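The Cup That Wouldn't Let Go

October 2024

The fault report that stopped work at Zorgate's test counter for most of a month is one line long. It reads, in full, "Tool did not release. Again." The "again" was added in a different pen.

Zorgate makes a handheld gripper, the kind a person carries around a room while a camera on the tool records every grab and put-down. The recordings go to Drerner, whose software learns from them how a robot arm ought to behave around paper cups. Paper cups are cheap and plentiful, and you can crush 300 of them before lunch without anyone in purchasing raising an eyebrow. By April the team had done better than that.

The trouble began with stacking. An operator would pick up a cup, carry it to the stack, line it up and let go of the trigger. Most of the time the fingers opened. Every so often they opened late, by less time than it takes to blink, and the operator's hand, already on its way to the next cup, took this one along for the ride. Sometimes it took the stack as well. One tall stack went over the counter and across the floor, where it was stepped on by the person coming to see what the noise was.

Nobody was hurt, unless you include pride. But a late release is a safety matter in a way that a dropped cup isn't. The same linkage was due to go on a powered arm at the Stunonard site, where the things being held would be heavier and the thing doing the holding would not say sorry. Zorgate did the decent thing and stopped shipping.

Then came the hunt. The first suspect was the spring, which was replaced. The second was the trigger, which was replaced. The third was the operators, who could not be replaced so easily and who took the suggestion badly. A memo went around asking them to "release with intent." It's still pinned up over the sink, with comments.

Meanwhile Drerner had 3622 recorded grabs and a growing suspicion that a good many of them were teaching its software to hang on. This is the part that ought to worry people. A machine that learns by watching has no idea which bits were accidents. Show it enough late releases and it will conclude that a polite little tug at the end is how cups are put down, and it will do it every time, with great confidence.

So the team sat and watched the recordings. All of them. The camera on the tool sees the world through a very wide round lens, and hours of that will do things to a person's sense of which way is up. They marked 1237 clips as doubtful and threw them out, including plenty that were probably fine. Many were doubtful only because the tool was moving fast and the picture had smeared.

The answer came from Lau, the small machine shop that cuts the finger linkages. One batch had been finished with a slightly rough edge on the inside of a slot. Under a slow release, nothing. Under a quick one, the pin caught for an instant and then let go. The fix is 20 seconds with a file -- the investigation, you'll recall, took weeks.

The linkages have been recut, and collection has started over from the beginning, cups and all.

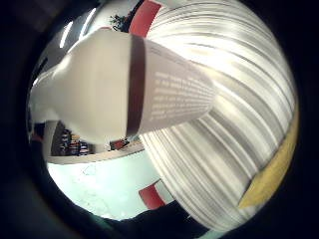
What Changed at the Counter

Each tool now gets a quick-release check at the start of a shift, done at full working speed. The old check was done slowly and carefully, and every bad linkage passed it. Any late release ends the recording on the spot, and the tool goes in a drawer until someone has looked inside the slot.

Stunonard is waiting for a full set of clean results before it bolts anything to an arm. It has also asked, in writing, for a copy of the memo.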